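So the laundry pile won again this week. I finally started on the reds, which I'd been putting off since January (I know, I know!), and I forgot how much red this family owns. Faith Obura told me to wash it all cold and on its own, so that's what I did.
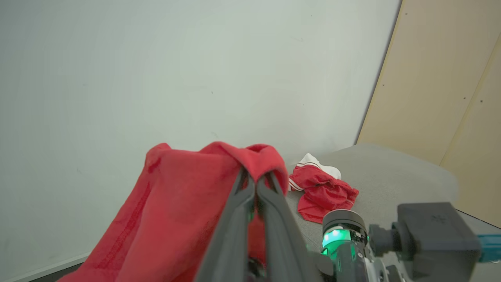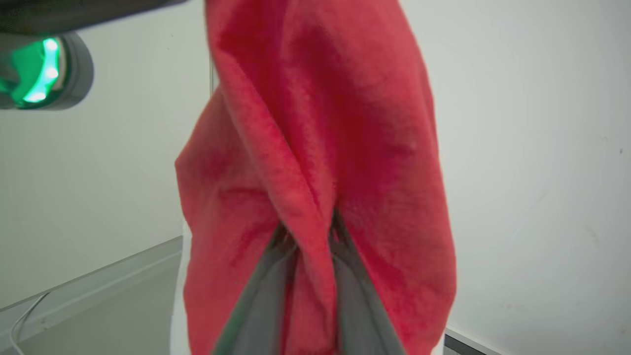

Red laundry, bunched and crumpled.

Next up is the sock bag, and I'm not looking forward to it. If you have a good trick for keeping reds bright, leave it in the comments – mine are getting a bit tired!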